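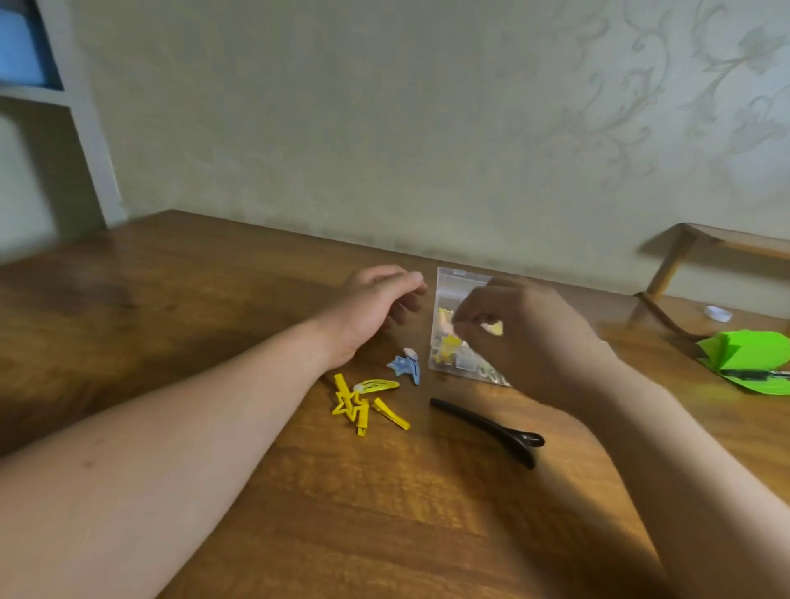 Gerd Schmieder asks whether the Yin kit is any use to a team whose robot arm has only ever picked up blocks, and would like to know what to budget.

Support > Sonorus > Yin Sorting Kit > FAQ

Is Yin right for a beginner team?
We think so, Gerd, and thanks for writing in! Yin is our set of recorded hand demonstrations for small, fiddly sorting jobs (hair clips, mostly), and if blocks are going well you're in good shape to try it. You may want to start with the bigger clips and be patient with the tiny ones, which can be hard on a simple gripper.

What does it cost?
The full kit is $549, and that covers 60 recordings, the written task notes and email help from us while you get settled in.

What is the work like?
Everyday tabletop stuff, done by a person with bare hands: taking things out of a plastic bag, picking through a pile, filling an organizer box.

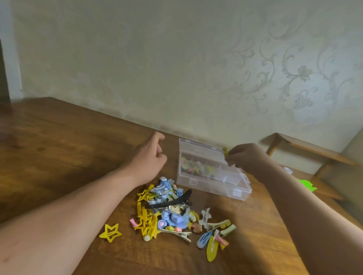

Yin sorting task: a small yellow piece held over the open organizer.

Do I need my own clips and box?
Yes, you do. Any similar ones will be fine, and please don't fret about matching the colors!

Will it work with Venus?
The recordings load in Venus without any changes, though you'll still have to set up your own arm there. Write to us if you get stuck.

Last updated: 2026-08-22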